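Folding It Small: A Talk with Vlasta Kováčik

Vlasta Kováčik began in May, when she moved into two rooms above the bakery in Prurkstead with more sweaters than shelves. She now teaches a home-tidying class called Skusamance, and I have rarely met anyone so happy to talk about drawers!

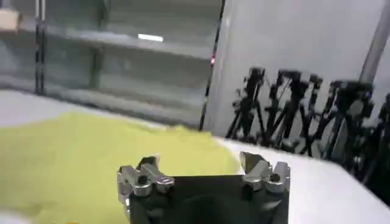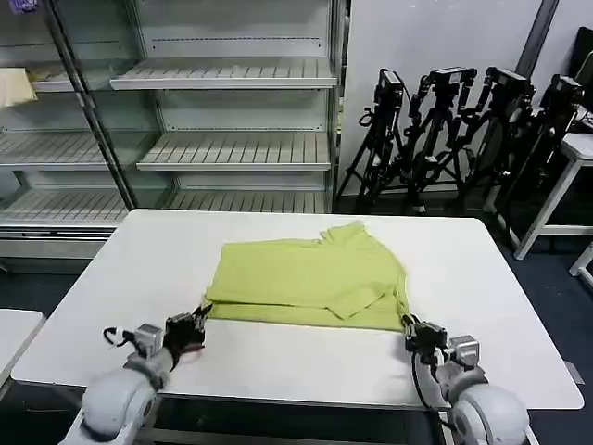
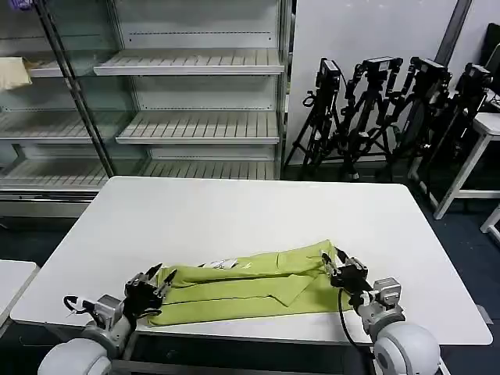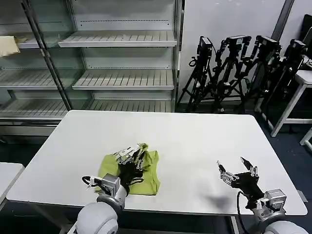
Garments on a white table in the second, third and fourth pictures; metal fingers up close in the first.

"People start with the closet," she told me over tea. "I always say start with the sock drawer. You can finish it before lunch, and then you want to do another one."

She grew up in Kukham, where her grandmother ironed everything, dish towels included. Vlasta doesn't iron at all. She hangs shirts while they're still damp, smooths them with her palms and folds them in the evening with the radio on – jazz, mostly, or whatever soccer game she can find.

Her class has drawn 236 people so far, and one of the first was Vilém Vondráček, a retired bus driver who brought his late father's work shirts. He hadn't known what to keep. "She let me take as long as I wanted," he said when I called him. "I kept four. My niece made a quilt out of the others, and it's wonderful, you should see it."

I asked Vlasta what she thinks of storage boxes, and she laughed so hard she had to put down her cup. "I bought so many! Big ones, with lids. I filled them and never opened them again." These days she uses old Vlček shoeboxes, cut down to fit the drawer, and stands her T-shirts up in them like records in a crate.

Linen is her next subject. She has been collecting old tablecloths and wants to show people how to mend them with plain white thread. The new class starts after the summer break, and she's still looking for a room with good windows.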